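Pirnex Bench Condiment Set (bottle, cup, tray)
Review
Posted 25 September 2021
Category: Kitchen and serving

Rating: 3.5 out of 5

Supplied as: one squeeze bottle, one stainless steel cup, one white plastic tray. Bought at full price from the Whitcombe outlet in Sesville. Price paid: $27.

The Pirnex set is sold for oil and dressing service at a counter or prep table. I have used it since November, mostly for cooking oil. The three parts are packed together but do not nest or lock to each other, so the set should be judged as three separate items.

Bottle

The bottle is frosted plastic. Wall stiffness is moderate. It recovers its shape after a full squeeze without staying dented, and it can be worked with one hand. The surface is smooth and has no moulded grip, so oily fingers will slide on it. My preference is to hold it low and keep the thumb off the shoulder.

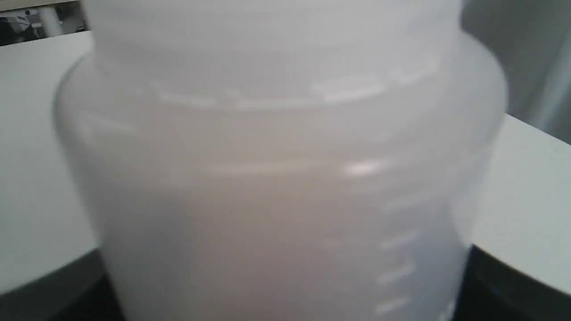

Wall thickness felt even when I pressed around the body with a thumb. I found no thin spots and no rough seam. There are short raised lines like volume marks on the lower body, but they are faint and I can read no numerals beside them. If you portion by volume you will need to measure into the bottle first or mark the side yourself with tape.

Frosting hides fingerprints well and still lets the liquid line show through. Coloured oils read clearly. Plain water is harder to judge in poor light.

Cap and nozzle

The cap is conical and carries a long, thin tip. Flow through the tip is slow and easy to control with light oil. Thick dressing needs a hard squeeze, and anything with cracked pepper or chopped herbs in it will block. I would not buy this set for vinaigrette with solids.

Clearing a blockage takes a thin brush, which is not supplied. I soak the cap in hot water and detergent for 14 minutes, then flush it under the tap. The long tip adds a lot of height – check your shelf spacing before you buy. Mine will not stand upright in the cupboard with the cap fitted.

Surface and stability

Testing was done on a plain flat table with no mat. The bottle stands well when full. When nearly empty it becomes top heavy because of the cap, and a light knock at tip height will put it over. The cup is steadier than its tapered shape suggests.

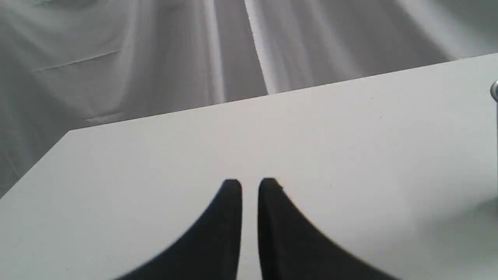 Test surface: pale grey-white tabletop, smooth, faintly speckled matte finish.

On a damp benchtop the tray slid more easily than I would like. A folded tea towel underneath fixes this. Feet or a rubber ring would have been better, and the older Runel tray I own has both.

Cup

The cup is a tapered tumbler with a rounded rim. The brushed finish shows water spots if left to drain, so dry it by hand. There is no pouring lip. Oil poured from it runs back down the outside, and I now use it for holding spoons or for waste oil. The rim is smooth all the way around.

Tray

The tray is a plain white rectangle and the most useful part of the set. It catches drips, wipes down with one pass of a cloth and has not stained after eight months of oil. Turmeric did leave a mark, which faded after a day with bicarb paste. The tray is light enough to carry with one hand when bare. Loaded, it flexes slightly in the middle.

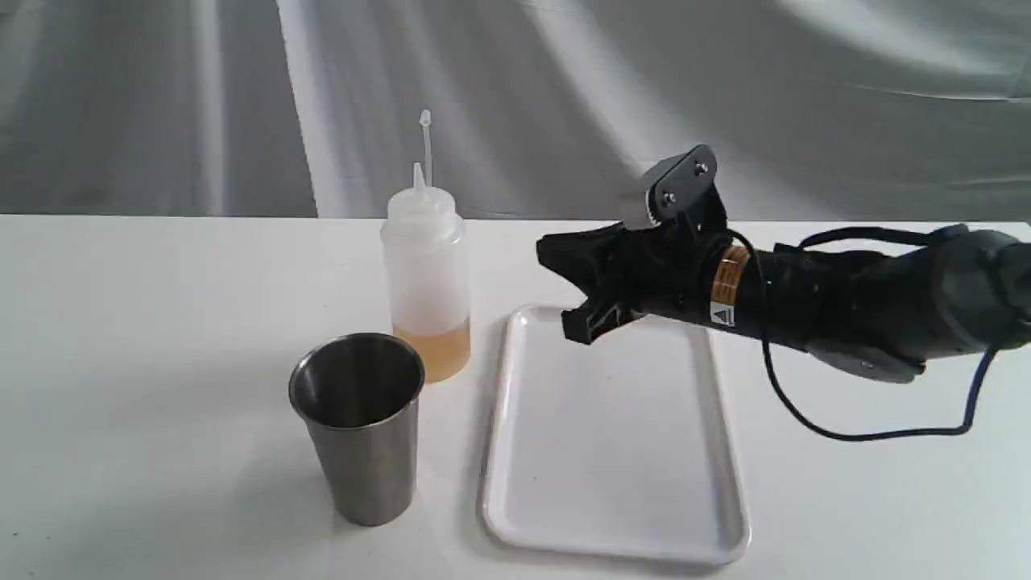 Cleaning and spares

Everything goes in the dishwasher except the cap, which the leaflet says to wash by hand. I put the bottle on the top rack and have seen no warping. Replacement caps are listed at $8 each, part number 1927. Delivery to Sesville was slow, and the tip arrived bagged separately from the cap. Push it in firmly and test with water before filling with oil.

Good for: light oils, drip control, small benches.
Not suited to: thick or chunky dressings, low shelves.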